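Home | Forums | Networking | Wireless | Search

Mesh Wi-Fi or run a cable to the garage?
3 min read

lerato_s
So I need decent internet in my detached garage by November and I keep going back and forth. It's 60 feet from the house, stucco walls on both sides. Right now I get one bar if I stand by the window. My brother-in-law swears by the Braria mesh kit, three units, and says I'd be done in an afternoon. Anyone here with a setup like mine?

jlebrun
Done in an afternoon, sure, and then annoyed for years. Stucco usually has wire mesh in it and it eats signal. I had a Witura kit in my last house and the far unit dropped every evening like clockwork. Bury a cable. You'll complain for one weekend and never think about it again.

Vusi_M
I'm going to disagree with Jacqueline a little — it depends on what she's doing out there. If it's music and some browsing, mesh is fine. I get 9 megabits in my shed on a bad day and I've watched whole ball games on it. Lerato, what speed are you paying for?

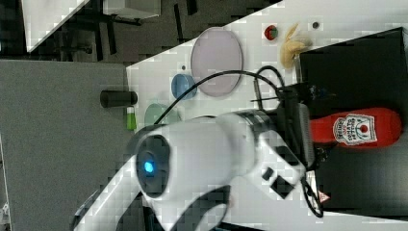 lerato_s
700 down, and I'd like to see at least half of it in the garage. I do video calls out there and push big files up to work, so a bad day at 9 would make me cry. Is digging as awful as it sounds? There's a concrete path in the way.

ivar_th
Go under the path, not through it. I washed mine through with a garden hose and a piece of pipe, very muddy, very satisfying. Call to get the utilities marked first! And use fiber between the buildings if you can, because copper between two grounds can bring lightning in with it. I got a pre-made length from Carrasco and two cheap converters.

jlebrun
Fiber for a garage? Come on. Outdoor-rated copper and a surge protector at each end, been running mine for years.

ivar_th
And I lost a switch and a TV to one storm. We can both be right, but I'm not going back to copper.

lerato_s
OK, fiber in conduit, I'm convinced. Pricing it tonight — I'll post how the hose thing goes.

Contact us | Copyright Cletidow Forums | Back to top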